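Chapter 8
Reading a Box Score

I learned to keep score on a Wednesday night in the Limcombe gym, sitting next to Liya Tilahun with a borrowed pencil. Our center had 33 points and I figured she'd won us the game. Then Liya slid her finger over to the shot attempts (oh boy!) and I saw how many she'd missed.

So before we get to any formulas, let's look at plain old columns: minutes, shots, rebounds, fouls. Grab a pencil and keep it handy!

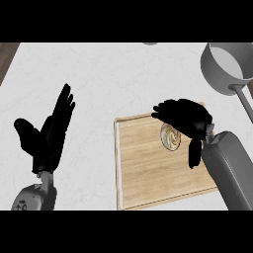 8.1 Minutes Come First

I always start with minutes played.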